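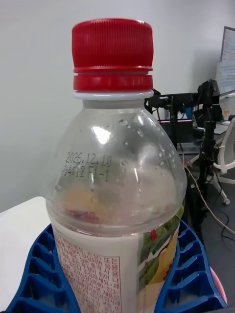 Play-by-mail games

Home | Articles | Board games | Card games | Postal games | Glossary

Updated in March by the Flitunora editors

A play-by-mail game, often shortened to PBM, is a game whose players send their moves to one another or to a central moderator by post. The form grew out of correspondence chess and later took in war games, sports management, fantasy adventure and games of trade and diplomacy. Many titles moved to email once it became common, though a number are still run on paper.

Format

Most games are divided into turns with a fixed deadline. Each player fills in an order sheet and sends it to the moderator, who works out the results of all the orders together and posts a report to every player. Orders are normally secret until the deadline has passed. A turn may take anything from a week to a month, and a long campaign can last for years.

Games are described as open-ended or closed. A closed game finishes when a player meets a set goal or when a stated number of turns has been played. An open-ended game has no final turn, and new players may join as others drop out.

Moderation

In hand-moderated games a person reads the orders and writes the replies. This allows players to try things the rules do not cover, but it is slow and limits the size of the game. Computer-moderated games use coded orders, which are typed in and processed by a program. Mixed games do both, with movement and supply handled by the program and special actions written up by hand.

Players usually pay a fee for each turn. Amateur games run through magazines often charge only for postage.

Example: Nedis

Nedis is a closed, hand-moderated game of rival river ports, published by Zescombe Games. It takes 14 players and runs for 31 turns, with five weeks between deadlines. Each player controls a harbour, a small fleet and a council whose members must be kept content. Up to six orders may be given each turn, and letters between players are unlimited.

Preda, a later game from the same publisher, uses the same map with computer moderation and shorter deadlines.

Diplomacy between players

Contact between players outside the moderator's reports is known as press or diplomacy. It may be private, by letter or telephone, or public, printed in a newsletter sent out with the turn. Some games allow anonymous press, and forged messages are a recognised tactic where the rules permit them.

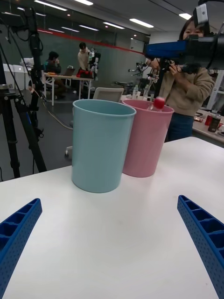
Reader's comment, Flitunora: The section on press could say more about games where it is banned altogether. I played one for some years and found the order sheets had to do all the talking — a fleet moved one space towards a neighbour was a threat, and a fleet moved back was an apology.

Dropouts

Players who stop sending orders are a common problem, as an idle position can upset the balance for everyone near it. Moderators may offer the position to someone on a waiting list, apply standing orders left by the player, or let the position decline under set rules.

See also: Correspondence chess; Turn-based games; Order sheet

Contact the editors | © Flitunora | Back to top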